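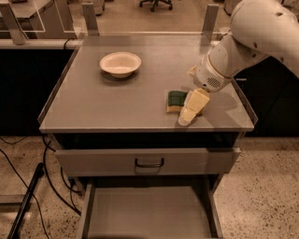

Tindel, October

Home | Papers | Reports | Archive | Contact
9th October – by Yevdokiia Derkach

4. What the purchase price leaves out

Most budget requests we read for this study treat the arm as the cost and everything else as small change. We doubt this. The test task at Dumuven was kept plain: one arm, a gray metal cart with a drawer, a bowl and a kitchen sponge (Figure 3). A reader going by the sales sheet would expect the objects to cost next to nothing, and they do. The cart, the posts and clear panels, the cabling and the floor space are another matter, and they rarely get a line of their own.

Of the 10 requests we looked at, only three listed fixtures separately. Two gave a figure for staff time. The rest folded both into "setup," a word that can hide almost any sum. The Cirka plan is typical – it prices the hardware to the dollar and then allows a round 100 hours for everything that follows, with no note on who is to work them or what happens when they run out. 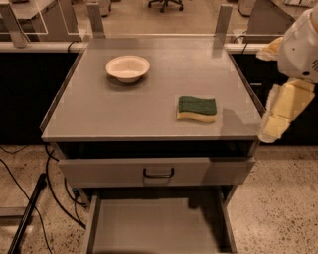 Vendors argue that these costs fall once a second station is bought, because the first has already been worked out. We found little to back that up. A second cart needs its own panels and its own run of cable, and somebody still has to set out the objects between trials. Sharing one arm between stations saves money on paper, but the planners we spoke to had not priced the hours lost in moving it.

Nor are we convinced by payback estimates built on household tasks. A sponge and a bowl make a fair test of handling. They say very little about what a buyer will save, and a request that jumps from one to the other should be sent back. We would ask for a parts list, a staff line and a date for review before any money is set aside. Whether the arm itself is worth its price is a separate question – the requests gave us too little to answer it.

Figure 3. Work area used for the bowl and sponge task, Dumuven.

Contact: Derkach, Dumuven | Copyright Dumuven | Back to top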